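How does a robot learn doors? By examples – heaps of them! A person steers it inside a computer-made house, and the computer saves every move.
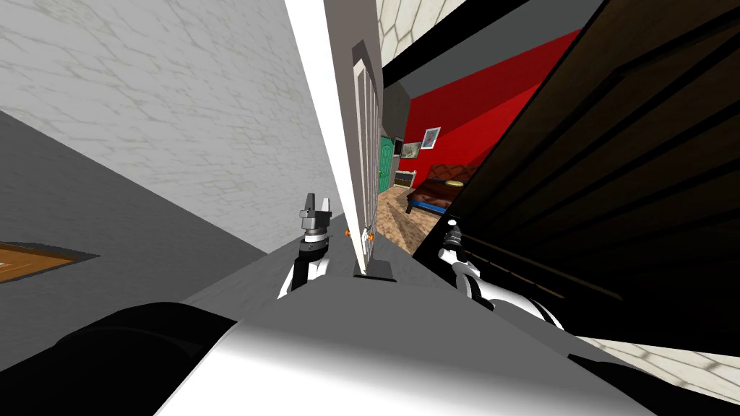
Fillton Junior Robotics Club

Two grippers, one door with little orange knobs. One try = one example. Our goal is 2,000. We've got 219 so far, so lots to go.

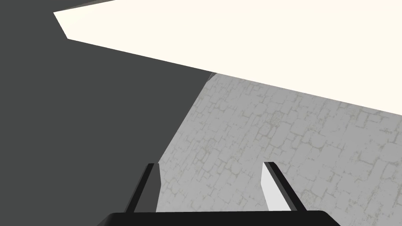
Issue 70

Fingers open, nothing in them. Thats saved too – the robot needs to learn every bit. Then Yasmine checks the colour labels.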